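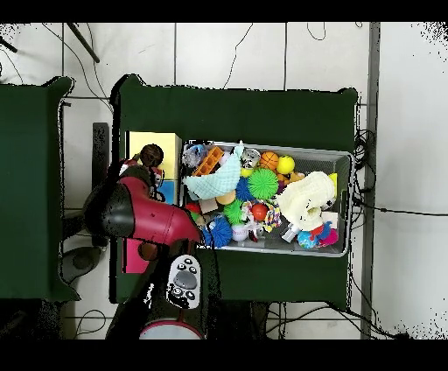 COMPRAS Y PRESUPUESTO

Lo que cuesta una caja azul

viernes, 12 de junio de 2020

Llega junio y con él la hoja de cálculo. Quienes lleváis tiempo suscritos a este boletín sabéis que en Tilari planificamos el equipamiento una vez al año, que lo hacemos con mucha seriedad y que lo hacemos mal. El ejercicio pasado presupuestamos un brazo. Este año hemos tenido que presupuestar todo lo que hay alrededor del brazo, que es donde se esconde el dinero, y como me han pedido que lo cuente para los talleres y laboratorios pequeños que estén pensando en meterse en algo parecido, lo cuento.

El proyecto se llama Tindard. En la solicitud ocupa catorce páginas y contiene la palabra «manipulación» más veces de las que soy capaz de leer seguidas. Dicho en corto, un brazo tiene que sacar juguetes de un cesto y meterlos en cajas de colores. Mi sobrina lo resuelve sin financiación externa, pero se cansa enseguida y no genera registros.

El brazo

Es la partida que todo el mundo mira y la que menos guerra da. Hay tarifa, hay plazo, hay un comercial que contesta. Pedimos oferta a dos distribuidores. Koden mandó la suya en dos días, con un PDF precioso y una línea llamada «servicios asociados» que no asociaba nada con nada. Lambrakis tardó tres semanas y la mandó escaneada y torcida, pero venía desglosada hasta los tornillos. Nos quedamos con Lambrakis. Si tengo que dar un consejo de compras que valga para algo, es este: pedid siempre el desglose, y si os contestan que «va todo incluido», preguntad dónde lo pone.

El desglose sirve para ver qué te están vendiendo dos veces. En la oferta de Koden la puesta en marcha aparecía como servicio y volvía a aparecer, con otro nombre, dentro de la formación. En la de Lambrakis había una partida de embalaje de 300 euros que discutimos durante una mañana entera por correo. No la quitaron. Pero nos enteramos de que el embalaje era retornable y de que, si lo guardábamos, nos lo abonaban, así que ahora tenemos un cajón enorme en el almacén con un cartel que dice NO TIRAR y que ya ha sobrevivido a dos limpiezas generales.

La pinza

La pinza se compra aparte. Lo escribo en un párrafo propio porque el año pasado no lo sabíamos y estuvimos un tiempo siendo los orgullosos propietarios de un brazo capaz de señalar cosas.

Aquí conviene decidir antes qué vais a coger. Parece una obviedad y en las reuniones cuesta muchísimo. Si solo vais a mover piezas iguales, hay catálogos enteros para vosotros y os envidio. Si lo vuestro es un cesto donde un peluche convive con pelotas de pinchos y una pelota de baloncesto en miniatura, el catálogo se vuelve evasivo. Todas las fichas hablan de carga máxima. Ninguna menciona el pelo largo.

Los dedos de repuesto van en la misma orden de compra. Pedidos después tardan lo mismo que el brazo y llevan sus propios portes, y la segunda factura siempre cae en el trimestre que ya estaba cerrado.

El material de prueba

La partida más barata y la que más correos ha generado. Un auditor entiende sin esfuerzo un brazo robótico. Le cuesta bastante más una factura con pelotas de pinchos, piezas de juguete y un peluche de color claro, por pequeño que sea el importe. Nos devolvieron el expediente preguntando si el material era «para uso recreativo». Contestamos que no. Nos preguntaron cómo podíamos acreditarlo. Es una pregunta más profunda de lo que parece y todavía no la hemos cerrado del todo.

Después de aquello hemos aprendido a redactar. «Juguetes variados» vuelve devuelto. «Conjunto de objetos de ensayo de geometría y textura heterogéneas» se aprueba el mismo día. El peluche figura en el inventario como objeto deformable, lleva su etiqueta y tiene el número 2212. Cuando se dé de baja habrá que rellenar el mismo formulario que para un ordenador.

Comprad variedad desde el principio. La tentación es pedir un lote de piezas parecidas porque sale mejor de precio y queda ordenado en la estantería. Luego las pruebas van de maravilla y el primer objeto blando que aparece os arruina el trimestre. Lo blando, lo transparente y lo redondo tienen que estar en la primera compra, aunque afeen las gráficas. 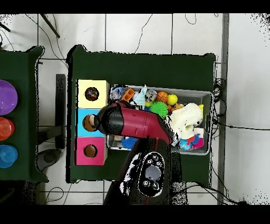

Las cajas también se presupuestan, aunque a nadie le apetezca defenderlas en una reunión. Queríamos colores bien distintos entre sí, y que cada una tuviera un agujero por arriba. El color lo resuelve cualquier proveedor. El agujero, en cambio, abre un debate. Si es grande, la tarea sale en todas las demostraciones y los revisores os dicen que era fácil. Si es pequeño, hay que volver a hablar de la pinza, y ya he contado cómo acaban esas conversaciones. Mi recomendación es comprar las cajas después de los juguetes y con una cinta métrica en la mano. Nosotros lo hicimos al revés en el primer pedido y tenemos cajas de sobra, muy bonitas, donde guardamos bolígrafos.

El cesto de malla metálica tuvo su propia discusión. Había quien quería plástico, que pesa menos y no se oye. Ganó la malla porque ya estaba en el catálogo del acuerdo marco y pedir cualquier otra cosa suponía tres firmas. Muchas decisiones técnicas de este país se toman así y luego se justifican en la memoria.

Mesas, telas y cables

La partida «varios» de nuestra primera solicitud era de 2000 euros y llevaba al lado, escrito por mí, «de sobra». Guardo la copia impresa para los días en que me noto demasiado seguro de algo.

De «varios» salen las mesas. De «varios» sale la tela verde oscura que las cubre, que compramos por metros en una tienda de tejidos donde nos preguntaron si era para jugar a las cartas. Dijimos que más o menos. De «varios» salen los soportes, las regletas, las bridas y, por encima de todo lo demás, los cables. Un sistema de este tipo produce cables en el suelo del mismo modo que una casa produce pelusas. Haced la cuenta de los metros que necesitáis con el plano delante, multiplicadla por dos y añadid una canaleta que todo el mundo pedirá y que acabará instalándose el ejercicio siguiente. En la nuestra pone «prevista».

Tampoco olvidéis el sitio. Un brazo sobre el papel ocupa lo que ocupa su base. Un brazo de verdad ocupa hasta donde llega, más lo que necesita una persona para pasar por detrás sin tener que ponerse de lado. Cuando pedimos la sala nos preguntaron la superficie del equipo y dimos, con total honradez, la cifra de la ficha técnica. Nos asignaron un cuarto estupendo para guardar escobas. La segunda vez mandamos un plano con un círculo rojo enorme y nos dieron una sala.

Las horas

Si solo os vais a quedar con un apartado, que sea este. En nuestra hoja del año pasado había columnas para equipos, fungibles, portes e impuestos. No había ninguna para la persona que vuelve a llenar el cesto.

Porque el cesto hay que llenarlo. El robot lo vacía, que es justo lo que se le pide, y cuando acaba hay que devolverlo todo al punto de partida y empezar otra vez. Son horas de gente con titulación, y en un proyecto como Tindard se van roughly a un tercio de la jornada en los días de prueba. Nuestra primera reacción fue imputarlas a «gestión», cosa que resultaba falsa y además agotó la gestión en mayo. Ahora tienen línea propia y se llaman «preparación de ensayos». Quien las hace las llama de otra manera.

Sumad también la formación, y sumadla dos veces, que la persona formada se coge vacaciones. Y la calibración, que en la oferta figura como operación puntual y en la vida se parece más a regar las plantas.

Lo que pedimos para el ejercicio que viene

La propuesta se cierra en julio y queda así, salvo que alguien con más galones opine lo contrario. Van 4 juegos de dedos para la pinza. Va la ampliación del mantenimiento con Lambrakis, que nos ha prometido enviar la oferta derecha. Va una reposición del material de prueba, redactada con la prosa que ya sabemos. Va la canaleta, por tercera vez. Y se retira la petición de un segundo brazo, que quedaba muy bien en la presentación pero exigía otro de todo lo demás, empezando por el círculo rojo.

A los que nos habéis escrito preguntando cuánto cuesta montar algo así: no puedo daros una cifra, porque depende de lo que ya tengáis en el almacén y de lo generosa que sea vuestra definición de «varios». Sí os puedo pasar la plantilla. Está limpia de nombres y de comentarios al margen, incluye la columna de horas y trae bloqueada la celda donde yo escribí «de sobra». Pedidla respondiendo a este correo y la mandamos en tandas, los martes.

Las facturas de juguetes, por favor, seguid enviándolas escaneadas por las dos caras.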